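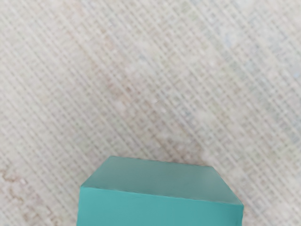 Fig. 2. Teal block on a woven surface.

4. Laying out and blocking your knitting

This section covers wet blocking of flat pieces knitted in Potora wool or wool-mix yarn. For cotton, go to section 5. Read the washing label before you start.

You will need:
Blocking mat or a thick towel
Rust-proof pins
Tape measure
Wool wash
A second towel, dry
The pattern, with the finished measurements marked

4.1 Soaking

1. Fill a basin with cool water and add one capful of wool wash.
2. Put the piece in and press it under until it stops floating. Do not rub or wring.
3. Leave it for 27 minutes. Superwash yarns need less; take them out as soon as they are wet through.
4. Drain the basin with the knitting held to one side, then squeeze gently against the side of the basin.

Caution: Dark shades may give up some dye in the first soak. Wash them separately from pale ones. If the water is still coloured after a second rinse, stop and test a swatch before you go on.

4.2 Removing water

1. Lift the piece with both hands underneath it. Wet wool stretches under its own weight.
2. Lay it flat on the dry towel and roll the two up together.
3. Press along the roll. You can kneel on it.
4. Unroll and move the piece to the mat.

Note: A short spin in a washing machine is safe for most Potora yarns if the piece is in a net bag. Do not spin Potora Eltau, which is a single-ply yarn and will felt.

4.3 Pinning out

1. Find the finished width and length on your pattern.
2. Pin the centre of the bottom edge, then the centre of the top edge.
3. Ease the sides out to the right width and pin the corners.
4. Work along each edge from the middle outwards, placing pins 2 cm apart.
5. Measure again across the middle. Move the pins if the edges have become wavy.

Ribbing should not be pinned out. Push it together with your fingers so that it keeps its spring.

Lace needs a firmer pull than stocking stitch. Thread blocking wires through the edge stitches if you have them, and pin the wires in place of the fabric.

4.4 Drying

Leave the piece pinned for at least 24 hours, away from radiators and direct sun. Thick cables take longer. Feel the underside before you take out the pins; if it is cool to the touch, it is still damp.

Caution: Keep pets and small children away from the mat while pins are in use.

When dry, remove all pins and sew up following section 6.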